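The software that says it can plan anything, until the fan moves

Udow wants you to believe that robot planning is close to finished. The firm's new release, Grarkavis, takes recordings of people handling household objects and turns them into a control policy, and its launch note of April 19, 2023 promises a planner that 'copes with any tabletop'.

Yaneth Tamayo, who leads the planning team, is more careful than her own marketing. Grarkavis was trained on 1,064 recordings, she says, and every one had to pass a check on marker tracking before it was let in. When the tracking slips, the software learns a grip that never happened.

Gilberto Huamán, who tests such systems at Tiongson, is blunter. He ran the planner 50 times on a desk fan and then shifted the fan a hand's width. 'It planned a lovely path to where the fan used to be,' he says.

Udow blames an old calibration file. Perhaps so — but a planner that trusts a stale file without complaint has a fault of its own, and the release notes do not mention it.
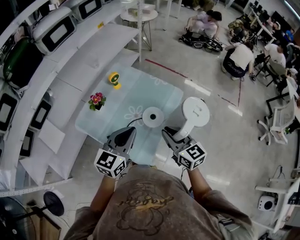
Would more recordings fix it?

Only in part. Tamayo wants 2,000 by December, which should help with odd grips and crowded surfaces. Huamán's complaint concerns the code that decides when to look again, and that code has not changed in two versions.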